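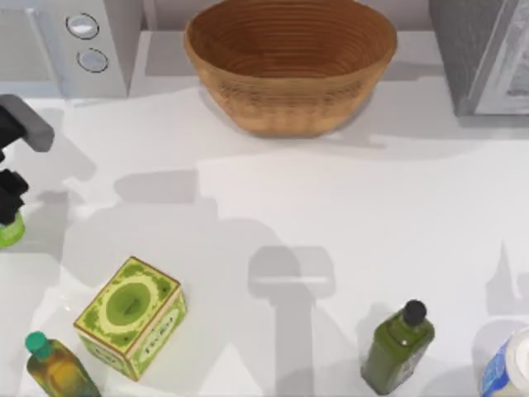
Javness Countertop Oven, two months in

Reviewed by Muireann Buckley, December 27, 2024

I bought the Javness to replace a toaster oven that had stopped holding its temperature. It cost $116 with shipping. I paid for it myself and have used it most days since, mainly for toast, roast vegetables and reheating leftovers for two people.

Setup took very little time. You wipe it out, run it empty at full heat until the factory smell goes, and open a window while you do. The smell came back faintly on the second use and then was gone.

The thermostat is the best part. I set it to 200 degrees to keep a tray of pancakes warm and my oven thermometer settled close to that and stayed there. At 400 it runs a little hot toward the back left corner, so I turn cookie sheets halfway through. My old oven was worse.

Toast is fine. The first batch comes out pale on the underside unless you preheat. After that the slices are even. Frozen waffles need one more minute than the box says.

Chicken thighs took the same time as in my full-size oven and the skin was crisp. A small squash, cut in half, fit with room above it. A whole chicken does not fit unless it is a very small one, and I would not try it with the rack in the upper slot.

I have two complaints. The crumb tray slides out from the back, so I have to pull the oven away from the wall to clean it. The timer bell is also loud, and there is no way to turn it down. My neighbor Kianoush Ghorbani has the older Wotari model, which has a front tray and a quieter bell, but it is slower to heat and his door hinge has come loose.

The outside gets hot on top. Keep paper towels and bread bags off it. The cord is short, and mine only just reaches the outlet.

The rack scratched in the first week. I wrote to Javness and they mailed a new one in January packaging with last year's manual, no charge.

I would buy it again at this price. At $80, if it goes on sale, I'd get one for my mother too.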